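# Where Does Fruit Come From?

*Bidstead Children's Library - Learning Sheet 26, for readers aged 7 to 10*

Every fruit begins as part of a flower. A plant makes flowers so that it can make seeds, and the fruit grows to hold and protect those seeds until they are ready.

Before this can happen, most flowers need pollen, a fine powder that is often yellow. Bees, birds, bats and the wind can all carry pollen from one flower to another. When pollen reaches the right part of the flower, seeds start to form. The petals dry up and fall, and the part underneath begins to swell.

## Fruit with many seeds, and fruit with none

Some fruits hold a single seed. A peach has one, inside its hard stone. Others hold a great many, and a large watermelon may have more than 200.

Bananas are unusual. Wild bananas are full of hard seeds, but the bananas sold in shops have only tiny dark specks that will not grow. Farmers start new plants from shoots, called suckers, that come up beside the old ones. 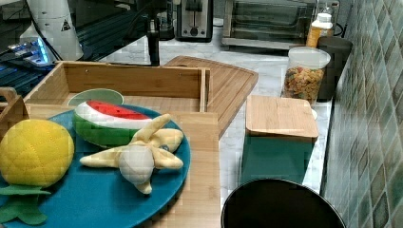
A pineapple is stranger still. It begins as a group of flowers packed closely together on one stem, sometimes as many as 200 of them. Each flower makes a small fruit, and the small fruits join to become one large one. Pineapples grow close to the ground, and a plant can take nearly 2 years to produce its first fruit.

## How seeds travel

Seeds grow best when they have room, so they need to move away from the parent plant. Bright colours and sweet flavours attract animals, which eat the fruit and drop the seeds somewhere else. Coconuts can float across the sea. Burrs cling to fur - and to socks.

## Is a tomato a fruit?

To a scientist, yes. Tomatoes, cucumbers and pumpkins all grow from flowers and contain seeds. Cooks usually call them vegetables, as they are seldom served as sweets. Both ways of sorting food are useful.

## Words to know

**Pollen:** a powder made by flowers.

**Rind:** the thick outer skin of some fruits.

**Sucker:** a new shoot that grows from the base of a plant.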